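Rapport d'avancement, projet Lencho, deuxième période (jusqu'à fin mai)
Rédaction : Hawi Kassa, Praresov. Relecture : Shewit Alemneh.

La période a porté sur les règles d'essai en simulation pour la préhension d'objets fragiles. Le guide interne compte maintenant 6 règles, dont 3 sont appliquées à toutes les séries. Les autres attendent l'avis de Sovero.

## 1. Consigner l'état de la pince

Chaque essai enregistre l'ouverture des doigts, la force de contact et la vue de la caméra embarquée. Une prise n'est déclarée valide qu'après lecture des trois. L'image seule ne suffit pas : le bas de l'objet sort du champ quand il est tenu entre les doigts, et on ne peut pas juger du contact sur toute sa hauteur. 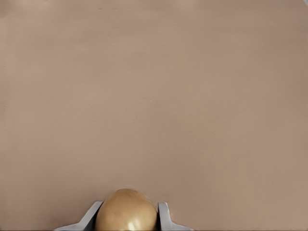
## 2. Critère de dépôt

La version précédente du guide acceptait un dépôt dès que l'objet touchait le plateau. Nous l'avons remplacée par deux conditions : objet entièrement dans l'alvéole visée, aucun dépassement du bord. Un œuf couché sur la boîte, la pointe au-delà du bord droit, est donc noté « posé, non rangé » et compté à part. Les anciennes séries ont été relues avec ce critère, soit près de 2 000 essais. 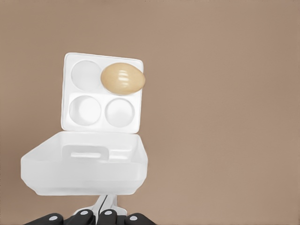

## 3. Reproductibilité

- Graine aléatoire et version du simulateur inscrites dans chaque journal.
- Position de départ de la boîte tirée au sort, orientation comprise.
- Aucun essai retiré d'une série sans motif écrit et signature du responsable.
- Séries de 1 000 essais au minimum avant toute comparaison entre réglages.

Le dernier point a pris du retard, le serveur d'Utwood étant partagé avec un autre projet.

## 4. Écarts et suite

Le seuil de force n'est pas arrêté. Shewit Alemneh propose une valeur par type d'objet, Sovero préfère une valeur unique. Nous demandons une décision avant la prochaine période. La traduction du guide est reportée, sans effet sur le budget.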